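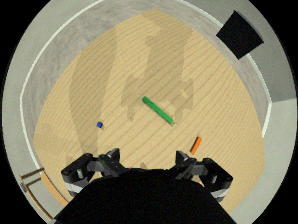
What went wrong with the Stoka arm at Olmont in May? Its gripper got a stale command after a network hiccup and closed when it should have stayed open, and the arm kept moving for two seconds before the stop kicked in.

I've had a pile of messages about this one, so let me put down what I know, which is a bit more than the short notice on the Olmont website gave away. I dropped by the workshop the morning after, and people there were pretty open about it (thank you for the coffee, by the way!).

First off, no one got hurt. One fingertip was bent and a plastic tray was cracked, and that's the whole damage list. Crescencio Ledesma was running the afternoon session and had his hand well back from the table when it happened. He told me he heard the gripper shut, thought "well, that's odd," and went for the red button. By the time he hit it the arm had pushed its closed fingers down into the tray.

The job itself couldn't be duller. The arm picks up small blocks and bars and puts them down again somewhere else, over and over, using a program called Brurura that gets its practice in simulation before anyone lets it near real hardware. In the simulator it had done the same routine 120 times and come through 102 of them without a complaint. The other 18 were plain old dropped blocks, nothing that made anybody nervous.

So why didn't the simulator catch it? I asked, and the answer is kind of interesting. Commands in the simulator show up instantly and in order, every time. The real arm gets its commands over the workshop network, and that afternoon the network stalled. When it came back, an old "close" message was still sitting in line and went through ahead of the new "open" one. The controller didn't check how old the message was. It just did what it was told.

The part that bugs me more is the stop. There's a watchdog that's supposed to freeze the arm when messages quit coming, and it had been set way too long during some testing over the winter and never set back. Ledesma said he'd walked past that setting more than 17 times himself, and he wasn't happy about it.

Jaiswal, the small shop across town that looks after the controllers, sent somebody over that same evening. They've put a time stamp on every command so anything old gets thrown out, and the watchdog is back to its short setting, with a lock on it this time. They've also started feeding late and jumbled messages into the simulator on purpose. I watched a few of those runs on the office screen and the arm froze when the messages went bad, so that's encouraging, though the real one hadn't been switched back on when I left.

It's waiting on a new fingertip. Olmont wants a slow-speed trial with no one inside the taped line before regular sessions start up again, and there's no date for that yet. If you were booked in for one of the evening demos, your spot carries over and you don't need to call. I'll post again once I hear the part has shown up.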